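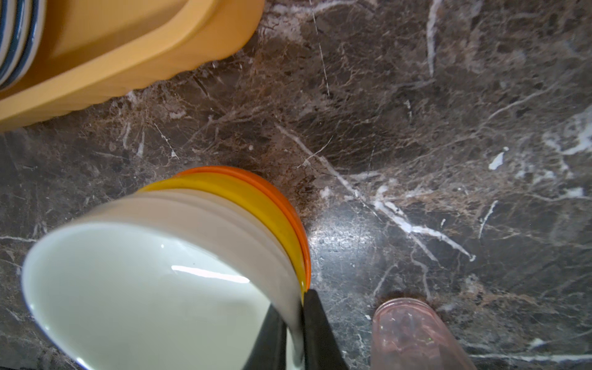 Giving up the big Sunday shop

Sun 28 October and I still haven't done a proper grocery run this month! My friend Asabe Idahosa dared me to cook from the freezer and cupboards all October, and I've spent 200 dollars so far (milk, eggs, too many onions).

Soup has carried us. Lentil, mostly, and one strange squash thing I won't repeat.

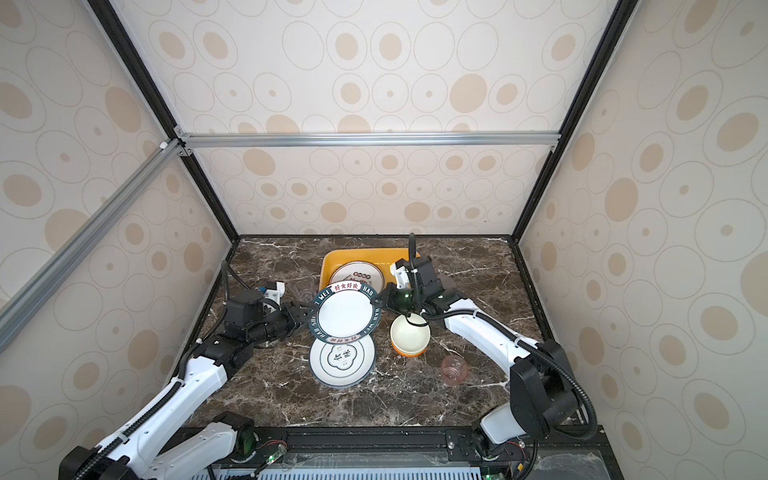

White plate, dark teal border, brown marble.

The kids want tacos on Thursday, so I'm off to dig for that last bag of ground beef. Send me your bean recipes, please!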